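Ticket 315: Game audio drops on the Clemero stream, home broadcasts only
Opened by: Driss Younis
Status: closed, with one item carried over
Product: Gellier encoder, Fuchs mixer

**Original report**

On the October 17, 2020 game between Bramdale and Clemero, viewers on the stream lost the play-by-play audio several times in the first half. Crowd noise kept going. The picture was fine. The radio feed, which comes off the same mixer, was clean the whole way through.

I had 25 emails about it by the end of the third quarter. Most of them said the announcer "went away" for a few seconds and came back in the middle of a sentence. One man missed the call on the opening touchdown and was not happy.

**What I checked first**

- Headset cable, swapped at halftime. No change.
- Headset batteries. Does not apply, both sets are wired.
- Mixer channel 2, which carries play-by-play. Meters looked normal during a dropout.
- Stream upload speed. Steady, and the crowd mics would have dropped too.
- Player on the viewer side. Same fault on a phone, a laptop and the TV app.

So the voice was leaving the mixer and getting lost somewhere before the encoder sent it out.

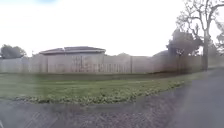 **Second session, bench test**

Set up the mixer and encoder in the booth with no game on. Played a recording of last season's commentary into channel 2 and let it run. No dropouts in the first hour with just the voice. Added a crowd recording on the stereo pair and turned it up to game level. First dropout came within a few minutes.

Repeated with the crowd turned down. No dropouts. Turned it back up, and they returned.

That pointed to something on the encoder reacting to loud crowd noise. It also fits the game. The first dropout was on the opening kickoff, the next was the long return, and the worst one was the touchdown. The quiet stretch in the second quarter had none at all.

**Cause**

The Gellier has a setting called Auto Level on the stream output. It was on. With Auto Level on, the encoder treats the loudest input as the main one and pulls the others down. When the stands got loud, it pulled the announcer down far enough that he could not be heard. The radio feed is taken before the encoder, so it never had the problem.

The setting was off last season. The encoder was updated before the opener, and the update put the audio page back to defaults. I did not check that page afterward. I only checked the video page.

**Fix**

1. Open the encoder menu and go to Audio, then Output.
2. Set Auto Level to Off.
3. Set the voice input to Fixed.
4. Save, then restart the encoder. The change does not take until it restarts.
5. Play a loud crowd clip and talk over it. Listen on the stream, on a phone, and do not go by the booth headphones.
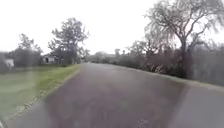

Ran the full bench test again with crowd at game level for over two hours. No dropouts. Saved the settings as preset 7 so they can be loaded in one step after any update.

**Result at the next home game**

No audio dropouts on the stream. Two emails came in, and both were about the score graphic showing the wrong down after a penalty. That is a separate fault and has its own ticket.

The announcer did sound a little low against the band at halftime. Raised channel 2 slightly at the mixer and left it there.

**Carried over**

The archived copy of the Clemero game still has the gaps in it. The radio recording is complete, so the plan is to lay that audio over the video and replace the file. The radio copy starts earlier than the video and will need to be lined up on the opening kickoff. Driss has both files. Leave the current archive up until the new one is ready.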